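Section 8: Moving In Day and the First 26 Hours

Read this section all the way through before you touch the valve. We know you won't, so the important bits are repeated.

By now your Floltach countertop fermenting crock should be unpacked, rinsed and sitting somewhere it can stay put. If it is still in the box, go back to Section 7 and enjoy the part about the foam inserts.

8.1 Choosing a spot

1. Pick a level surface out of direct sun. A kitchen bench is fine. The top of the fridge is warm, and it rattles, and one day you will open the door too hard.

2. Leave a hand's width behind the crock so the overflow spout can drain into its cup. The spout only works if the cup is underneath it. Our support line hears about this every March, when the cabbages are cheap.

3. Keep the crock away from bread dough, kombucha and cheese. They all have their own cultures and none of them have manners.

NOTE: The crock weighs a good deal more full than empty. Fill it where it is going to live.

8.2 Salting and packing

4. Shred the cabbage by hand or with the Ukomell slicer, if you bought the bundle. Use the finger guard. It looks silly and so does a bandage.

5. Weigh the shredded cabbage and work out 2 per cent of that in salt. Use plain pickling salt. Iodized table salt will usually do the job, but the brine can go cloudy and you will lie awake wondering about it.

6. Massage the salt through until the cabbage slumps and gives up its liquid. Have a rest, then do it again.

7. Add whatever else you like: caraway, juniper, garlic, a bit of chili. Go easy the first time. Garlic gets louder as it ferments.

8. Pack in handfuls and press each layer down with the tamper. The liquid should rise above the cabbage with room to spare beneath the rim.

CAUTION: Do not use the tamper on the ceramic weights. They lose.

8.3 Fitting the weights and lid

9. Lower both half-moon weights in, flat side down, and turn them so the seam runs front to back. Anything floating above them should be fished out and eaten or binned.

10. Fill the water channel to the moulded line. Seat the lid. Give it a quarter turn until you feel the Hayes valve click.

11. Write the start date on the tag. You will not remember it. Eoin Scanlon, who wrote the first edition of this manual, had a crock in his laundry marked "recent".

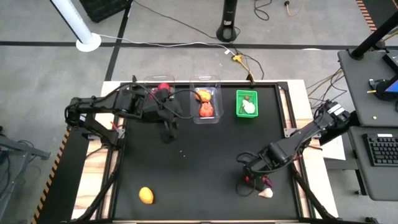 12. Leave the lid alone for the first 26 hours. Gas is supposed to build and escape through the channel. Lifting the lid to check lets air in, and there is very little to see.

8.4 What you may notice

Bubbling in the channel. Normal. It may also be quiet and still be working.

A smell. Also normal, within reason. Sour and cabbagey is what you paid for. If it smells rotten, throw the batch out and start again.

Brine in the overflow cup. Tip it out and wash the cup. If the cabbage is no longer covered, top up with fresh brine mixed to the ratio on the card.

Fuzzy mould. Discard the lot. Do not scrape it off and hope.

NOTE: The Flendholm replacement gasket fits crocks with a grey lid only. If your lid is white, the gasket will go on, look lovely and leak.

8.5 Topping up the channel

13. Check the water channel every 2 days and fill it to the line. A dry channel means an open crock. Set a reminder on your phone and then obey it.

Tasting and moving to jars are covered in Section 9.

Revised Thursday, August 27, 2026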